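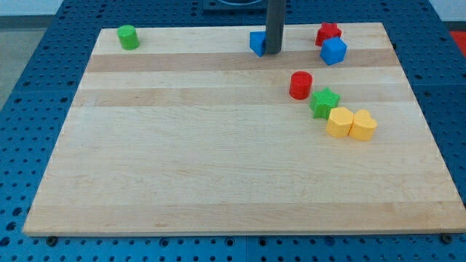 I've been using Skukora on my old Windows laptop since April, and I like it enough that I finally set up a proper page for it. It's a small sticky notes app. You press a key, a yellow note pops up, you type, you press the key again and it's gone. I keep my grocery list in it, my router settings, and one very long note full of song lyrics I keep mishearing!

The download is 743 KB. There's no installer – you unzip it into any folder and double-click. I've got it on a USB stick too, and it picks up my notes from there without any fuss.

Version 2 added search, and it's fast. I have 600 notes in there (I know, I know) and results show up while I'm still typing. You can also pin a note on top of other windows now, which I use all the time when I'm filling in forms.

A few things I'd like to see changed. The font menu is tiny, and the dark theme makes links hard to read. Also, if you plug in a second monitor, new notes open on the wrong one until you restart the app. Heidrun Prantl wrote in to say that turning off "remember position" fixes it, and it did for me as well.

Runs on: Windows 7, 8.1 and 10
Price: free for home use
Languages: English, French, German
File type: zip

If you're coming over from Temba, go to File, then Import, and pick your old backup file. Colors come across fine, but reminders don't, so write those down first. The French menus are by Eugénie Vidal, and she's fixed the odd wording that was in the first release.

Page updated Tuesday, July 13, 2021. Leave a comment if the download link gives you trouble and I'll take a look.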